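Stevbridge Technical Institute
Robot Cell Practice, Handout 9
Rules for working at the two-arm cells
Prepared by Rodel Aquino. Revised 28 May 2025

Read this before your first cell session and bring it with you. The rules apply to both sections of the course and replace the sheet handed out in September.

1. Before power is on

Sign the cell log with your name and the task code. Check that the emergency stop is released and within reach of the person who will hold it. Look along the cables on each arm from base to wrist. A cable that is pinched or pulled tight is a fault, and you report it before doing anything else.

Clear tools, cups and phones out of the enclosure. Objects listed on the task card stay in.

2. Roles

Two people per cell. One operates, the other watches and keeps a hand near the stop. The watcher does not take notes or talk to other groups while the arms are live. Swap at the end of a set, never in the middle of one.

3. Hanging tasks 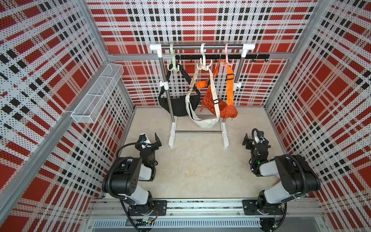
Rack task with sling bags, two arms on one base rail 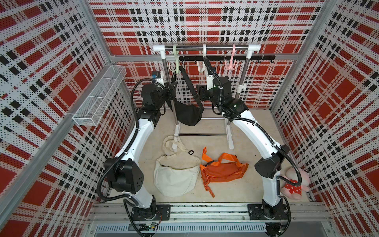

Department of Applied Automation, Stevbridge Technical Institute

Straps are the main hazard in this task. A strap can catch on a finger or a wrist cable and drag the whole rack over. Keep approach speed at 40 percent or lower anywhere near the rack. Open the gripper fully and back away in a straight line before turning the wrist.

A bag on the floor stays there until the arms are stopped. Do not reach in to move it, even if both arms look still. Stop, wait for the watcher to say "clear," then reach.

When both arms work at the rack, only one may pull on it at a time.

4. Logging

Every attempt gets a line in the log, failed ones included. The Jaltov set from last term has 2,318 entries, and over 40 had to be thrown out for a missing start state. Write down where each bag was at the start: on the rack, on the floor, or held.

5. Stopping

Either person may call a stop and does not have to give a reason. After an emergency stop, the instructor resets the cell.

Reading for next time: Kravchuk and Amar, chapter 2, the part on shared workspaces.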